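Bench Automation Forum > Purchasing and Planning > Second two-arm cell: what to budget besides the arms

gelletport_ops
Dec 24, 2023

Planning a second bench cell for Gelletport and I need to put a purchase list together before the next budget round. Tasks are household handling: dish rack, baskets, towels, tubs. The first cell has two arms on a common rail at the near edge of a white table, three patterned walls, one camera per wrist. Arms are settled. I am asking about everything else.

Open items:

1. Rail. The arms share one track across the front. Is one long rail worth paying for again, or are two fixed plates on a plain extrusion good enough if the base spacing never changes?

2. Cable management. Wrist camera leads run free in a loop at the moment. Nothing was budgeted for carriers or clips last time. 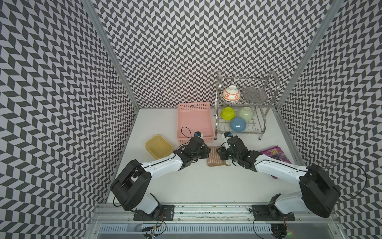 3. Walls. Patterned panels on aluminum posts. The Staltar quote has these at $520 for the set, posts excluded. Print shop would be less but I don't have a number.

4. Props. Do people put these under capital or consumables?

5. Spares. Last time we bought none.

Lidik
Re: Second two-arm cell

On item 1, two fixed plates. We ran a rail for 3 years and moved the bases twice. Both times we had to redo the calibration anyway, so the rail saved us the drilling and nothing else. Put the money into a thicker top.

Item 5, buy fingertips and one spare wrist camera at minimum. Cameras fail at the connector.

weerakoon_lab
Re: Second two-arm cell

Disagree with Lidik on the rail. Drilling a tabletop is cheap the first time. The second set of holes lands too close to the first set and you are buying a top. If the second cell has to match the first (same policies, same data format), copy the mounting exactly. Any difference in base height or spacing will cost more in engineering hours than the rail does.

Also budget for the wiring below the rail. On yours there are small boards and colored leads hanging off by the left mount. Get a closed tray with strain relief. It is a small line on the sheet and finance will not argue with it.

gelletport_ops
Re: Second two-arm cell

Matching the first cell is a requirement, so the rail probably stays. Tray added.

On wall height: the tallest thing we put in is the two-tier rack, and the arms have to work beside it without going near the panels.
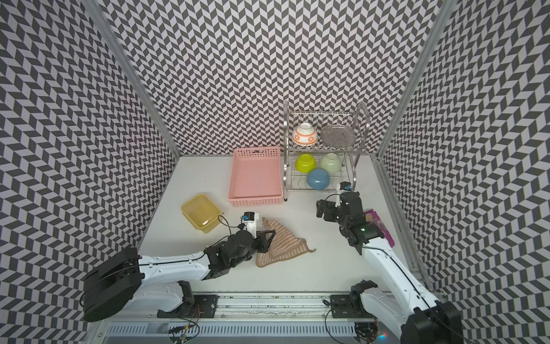
Left gripper at the striped towel, right gripper by the rack.

The question for Staltar is whether they can do the side walls at a wider angle for the same price. Has anyone had them quote a non-standard angle?

Dinesh Kanagaratnam
Re: Second two-arm cell

They quoted us. The angle made no difference to the panels, but the corner brackets became a custom part with a longer lead time. Ordered in May, brackets came well after the panels. If the schedule is tight, stay with their standard angle.

For item 4, consumables. Buy every prop in duplicate on the same day from the same store. Colors and sizes get discontinued and then your two cells no longer match. Bowls and plates especially. Towels should go on a recurring line, they pick up lint and stretch and the folding results drift.

Lidik
Re: Second two-arm cell

Duplicates of a plastic basket are fine. Duplicates of everything is how a prop shelf becomes a prop room. I would buy spares for the cloth and anything breakable and leave it there.

I'd also question the patterned walls. We use plain gray board. Lighting is more even and it costs next to nothing.

weerakoon_lab
Re: Second two-arm cell

Plain gray is a valid choice for a new cell. He has said this one has to match. Changing the background between cells is a variable he would have to account for later.

Clear and translucent props deserve a thought too. A glass plate on a wire rack is hard on depth cameras. If depth sensing is on your list, borrow a unit and test it against that plate before you commit.

gelletport_ops
Re: Second two-arm cell

No depth on the current list, color only. Will ask for a loaner if that changes.

One more on spares. Cloth work is most of our schedule, towel to basket in particular, and the fingertips are what I expect to replace first.

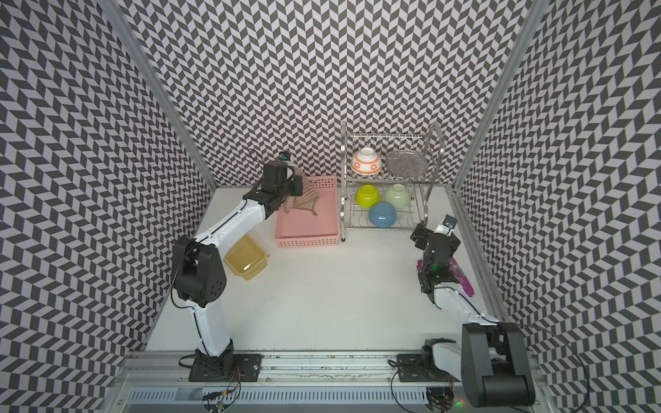 So the spares line is now a set of fingertips per arm, one wrist camera and leads for both sides. I have left out a spare joint because of the price. If an arm goes down, the cell can still run single-arm tasks while the part ships.

Dinesh Kanagaratnam
Re: Second two-arm cell

Reasonable, provided your vendor stocks joints. Get the lead time in writing with the quote. Ours told us 2 weeks by phone and the paperwork said something else.

Lidik
Re: Second two-arm cell

Still think the rail is wasted money, but with a matching requirement I'd sign it. Ask whether the rail price includes the base plates. Ours didn't.

gelletport_ops
Re: Second two-arm cell

Checked the quote. Plates are listed separately. Added, and the revised sheet goes in after the holiday.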